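Drevach signs Valtteri Seppälä for second season in national sprint car series

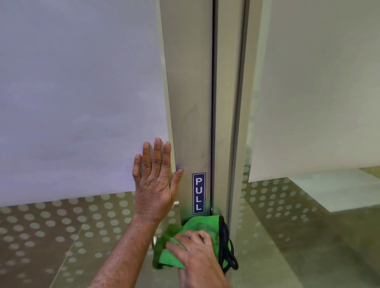
JASTBERG, August 2024 – Drevach Racing is thrilled to confirm that Valtteri Seppälä will be back in the number 11 car next season, after the Finnish driver agreed to a new deal with the Jastberg team.

Seppälä came to Australia with plenty of rally and ice-racing experience but very little time on clay, and his first months were a steep education. By May he was qualifying near the front, and he finished the autumn rounds with 2 feature wins, including a cracking drive from the back half of the field at Grorneo Speedway that had the whole hill on its feet.

"I thought I knew about sliding a car, and then I came here," Seppälä said. "The first night I went into turn one far too fast and met the fence. The crew had it straight again for the heats and they were laughing the whole time. I want to stay with these people and do it properly. We left points behind at the start of the year and I'd like them back!"

Team manager Yamuna Chettiar said the decision was an easy one for everyone in the workshop.

"Valtteri asks more questions than any driver I've worked with, and he remembers the answers," Chettiar said. "He'll ring at ten at night about a torsion bar. At Grorneo he told us over the radio exactly when the bottom lane was going to come in, and he was right to the lap. You can build a season around that kind of feel."

The team will run a new chassis, with last year's car kept as the spare. Engine work is already under way, and Chettiar said the focus over winter has been on getting more drive off the corner once a track goes slick, which was where Drevach lost most of its ground to the leaders.

Tawfik Transport stays on as major partner for a fourth year and its familiar green and white will again be on the wing. The company will also bring back its junior program, which gives 4 young karters a day in the pits with the crew at each home round. Applications go through local kart clubs.

Seppälä will have his first laps in the new car at a private test in Jastberg before the team heads to Grorneo for the opening round. Fans can meet him at the Drevach workshop open night, where both cars will be on show and the crew will be running a sausage sizzle (Chettiar is on onions). The hill at Grorneo holds up to 2000 people, and the team would love to see it full.

Open night details and the full calendar will be posted on the team's website once the series confirms its dates.

Media contact: Yamuna Chettiar, team manager, Drevach Racing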